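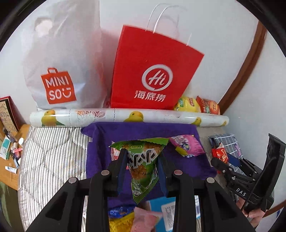
About us

Paucar is a small lettings and holiday changeover firm, based in Prornstead and covering Plorkthorpe, Istenton and most of the villages in between. Two of us started it, two vans, one phone. Still one phone, so leave a message if it rings out.

What we do

Changeovers, mostly. Guests out at 10am, next lot in at 4pm, and everything that has to happen in the middle. Beds, bathrooms, bins, keys, milk in the fridge if the owner wants it. We also look after 13 long lets for owners who live away and would sooner not get the call about the boiler.

We have 36 holiday cottages and flats on the books at the moment. Biggest sleeps ten, smallest is one room over the old bakery in Plorkthorpe with a very steep stair. Same cleaner goes to the same place each week wherever we can manage it. They know which window sticks.

Laundry

Done in-house, at the unit in Prornstead. We used to send it out and it came back late, or it came back as someone elses. Sheets and towels are ours, included in the price. Owners' own blankets and throws get washed seperately and go back to the right house — please label them, even just initials in pen on the tag.

Where we work

Prornstead itself, Plorkthorpe, Istenton as far as the ring road. Not the coast, sorry. We tried it for over a year and the summer traffic beat us.

For owners

No joining fee. You pay per changeover, plus a monthly charge if we hold the keys. We send a short note after each visit — what got broken, what's running low, anything left behind. Lost property is kept till the end of the following month and then goes to the charity shop in Istenton. Phone chargers, mainly. Price list is on the Owners page, the new one starts in June.

Working for us

Always after good people for Saturdays. You'll need to drive. Paid for travel between jobs, paid for training, and we don't do Sunday calls unless a pipe has gone.

Getting in touch

Phone is best before 9am or after 4.30pm. Otherwise use the form, we read it every evening. Office is up the side passage, green door, ring twice.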